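# ロボット実習ノート 第2部「つかむ・入れる」 配布用

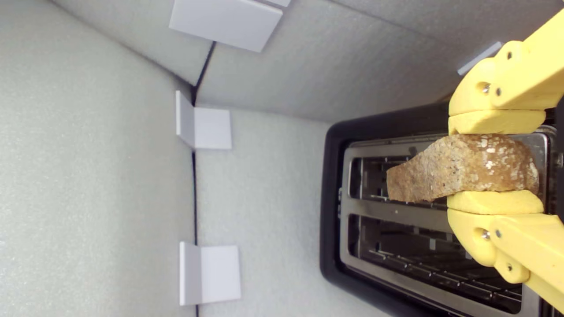 ハットウッド(Hutwood)実習棟、2023年7月8日

授業で話したことのメモ+次回までの課題。急いで打ったので誤字あったら直して読んで。担当 Arnout Groen、補助 Lutfa Sarkar。

## 0. 今回の範囲

- 平行でない物、形のそろわない物の把持
- 挿入(スロットに落とす動作)の手順分解
- 記録の付けかた
- 班の中間報告について

前回の座標系のプリント、まだ持ってない人は棚から取ること。今日の内容は前回の4ページ目の式をそのまま使う。

## 1. 把持:パンは直方体じゃない

対象は食パン型ではなく雑穀パンのスライス。くさび形に近い不定形で、片側が細く、もう片側が丸くて厚い。写真では丸い側を上下のパッドではさんでいる。細いほうが先に出る形。

ここで考えること:

- どこをつかむか。厚い側は力を受けられるが、重心から離れると回る
- パンは潰れる。潰れた分だけ次の接触位置がずれる
- 表面に粒(オートフレークか種のようなもの)がある。接触が点になりやすい
- 縁が欠けると前回の把持位置がもう使えない

はさみ込む力 F、摩擦係数 μ、パッド2面で支えるとして

 2μF ≧ mg

が最低条件。ただしこれは滑り落ちないだけの話で、回転は別に見る。把持点と重心の水平距離を d とすると、モーメント mgd をパッド面のねじり摩擦で受けることになる。点接触だとほぼ受けられない。パッドを丸く、広くしたいのはこのため。

じゃあ F を大きくすればいいか? パンの場合は上限がすぐ来る。上限 Fmax は各班で測る。測りかたは4節。

板書で書いた図、d の矢印が逆向きだった。Lutfaさんの指摘で授業中に消したけど、先に写した人は直しておいて。

### 指のかたち

使うのは3Dプリント品の黄色いグリッパ。リンクを軸でつないだ指が向かい合う構成で、先端に丸みのあるパッド。リンク側はねじ止め。パッドには積層痕が薄く残っている。

積層の向きと滑りの関係は、去年の班の報告では結論が出ていない。やりたい班は自由課題でどうぞ。やるなら同じパン、同じ厚さで比べること。違うパンどうしで比べた表を出されても読めません。

設計を変えたい班へ:

- パッドだけの変更は自由。リンクの長さを変えるときは事前に相談
- ねじの頭が出っぱると本体の縁に当たる。沈めること
- 材料は Vurevix の棚のものを使う。ラベルのない巻きは使わない
- 印刷の予約表に班名だけ書いて時間を書かない人がいる。時間も書く

## 2. 挿入:スロットの上で止まる

写真の姿勢をよく見ること。黒い2枚用トースターで、パンはスロットのひとつの真上、向きも開口に合っている。この「真上で一度止まる」姿勢を、この授業では**待機姿勢**と呼ぶ。レポートでも用語はこれに統一。「ホバー」「仮置き」「直前位置」とか班ごとに違うと採点が面倒。

動作の分解:

1. 接近(パンをつかんだまま、スロットの上方へ)
2. 向き合わせ(パンの面とスロットの長手方向)
3. 待機姿勢
4. 下降
5. 開放
6. 退避

それぞれに終了条件を書く。「だいたい着いたら」は条件ではない。位置の誤差でも、力でも、時間でもいいけど、数字か不等式で書けるもの。

### ずれの許容

スロット幅を w、パンの厚さを t とすると、厚さ方向の余裕は片側 (w − t)/2 。これは傾きゼロのとき。パンが角度 θ だけ傾いていて、差し込む深さが L なら、必要な幅はおおよそ

 t cosθ + L sinθ

になる。L が効くので、深く入れるほど小さな θ でも当たる。前半はうまく入るのに途中で引っかかるのはこれ。班2つから同じ質問が来たのでもう一度書いた。

t は一定じゃないことに注意。最大値を使う。平均を使うと、厚い端のところで詰まる。

それと、スロットの中には細い金属線とガードの格子がある。入口の幅だけ測って w にしないこと。有効な幅は線どうしの間隔で決まる。ノギスの先を中に入れるときは必ず電源プラグを抜いた状態で。これは口頭でも言ったけど大事なので再掲。

### 指が入る問題

パッドがパンの両縁をはさんでいるので、そのまま下げるとパッドが上面のプレートに近づく。どこで放すかを先に決めておく。

- 早く放す → 落下距離が長い、傾いて入る可能性
- 遅く放す → パッドがプレートや枠に接触
- 開く方向にも逃げの空間がいる

開放高さ h を変えて試す。細かく刻むより、まず大きく変えて様子を見るほうがいい。Horacio Arancibia さんの班は最初に h を粗く振ってから詰めていて、手順としてよかった。参考に。

## 3. 作業ブース

内側は薄いグレーのフォームのパネル。継ぎ目は白いL字のコーナー金具で留めてある(樹脂)。背景が均一なので、パンとグリッパの色の分離はしやすいはず。

画像処理をやる班向け:

- 黄色の抽出は簡単。問題はパン。茶色と粒のまだら
- プレートはヘアラインのステンレスで、反射が出る。しきい値一発では無理
- 本体の黒とスロットの奥の暗さは値が近い。枠の輪郭から先に取るほうが楽
- 画像の向き。写真のように回転した視点だとスロットは画像上で水平に並ぶ。「画像の下=重力の下」と決め打ちしたコードは全部ずれる

最後のやつ、かなりの班がひっかかった。座標変換を先に書いて、画像の上で上とか下とか言わないこと。レポート中も「装置座標の z 方向」のように書く。

フォームに養生テープを直接貼らない。はがすと表面が持っていかれる。マーカーを置きたい班は金具の上に。

パンくず。毎回ブースの中を掃除してから次の班に渡す。刷毛はシンクの横。

## 4. 測定のしかた

### Fmax

- 各班、スライスを3枚使う
- 力を段階的に上げ、戻したあとの厚さを測る
- 厚さが戻らなくなった手前の値を Fmax とする
- 「戻らない」の基準は班で決めて、先に書く。あとから決めない

3枚で足りるかと聞かれた。足りない。けど今回は手順を覚えるのが目的なのでこれでいい。ばらつきについて一言書いてあれば十分。

### 挿入の試行

記録用紙は Platska の共有フォルダ。列は次のとおり。

| 列 | 書くこと |
|---|---|
| 試行番号 | 通し。やり直しも番号を振る |
| 把持位置 | 厚い側の縁からの距離 |
| 力 | 設定値と実測値 |
| 待機姿勢の誤差 | 位置、角度 |
| h | 開放高さ |
| 結果 | 成功/傾き/接触/落下 |
| 備考 | パンの状態など |

失敗した行を消さないこと。前回、きれいな表だけ出してきた班があったけど、ログと突き合わせたら行数が合わなかった。減点はしなかったが次はします。

結果が二つに当てはまるとき(傾いて接触、とか)は先に起きたほうを書く。わからなければ「不明」でいい。

## 5. よくある質問(授業後に来たもの)

**パンじゃなくて木の板で練習していいか**
位置決めの練習ならいい。力の調整には使えない。潰れないので。

**トースターの電源は入れるのか**
入れない。今学期は挿入まで。加熱は対象外、プラグも抜いたまま。

**力センサがない班は?**
モータ電流から推定。換算は Guadalupe Villaseñor さんが作った表がフォルダにある。無負荷の値を引くのを忘れないで。

**待機姿勢で何秒止まればいいか**
秒数は指定しない。振動が収まったと言える条件を自分で決める。

**細いほうをつかんではいけないのか**
いけなくはない。向きを変えたときに回転がどうなるか、式と結果の両方で示してくれれば面白い。ちぎれたような端は厚さが測りにくいのでそこだけ注意。

## 6. 課題

1. 上の6段階について、自班の終了条件を表にする(1ページ以内)
2. (w − t)/2 と t cosθ + L sinθ を使って、自班の許容角 θ を求める。w は実測。使った t がどこの厚さか明記
3. 待機姿勢の装置座標を、写真の視点からの画像座標に変換する式を書く。回転行列の向きに注意
4. 開放高さ h をどう選んだか、文章で

2は小角近似を使ってよい。ただし使ったと書くこと。

提出は班ごとにPDFひとつ。ファイル名に班名。「最終」「最終2」みたいなのはやめて。

## 7. 中間報告

11月の合同発表に出す班は、要旨を Kumudini Jayasinghe さんに送る。発表枠は最大2班。希望が多ければ要旨で選ぶ。動画は付けてもいいけど、早回しにしたら倍率を画面に入れる。

Chowdhury の班はパッドの予備がまだ戻ってきてないので、見つけたら工具箱の上段に入れておいて。

次回:力制御のつづき、下降中に当たったときの引き返しかた。教科書は先に読まなくていいので、自班のログを持ってくること。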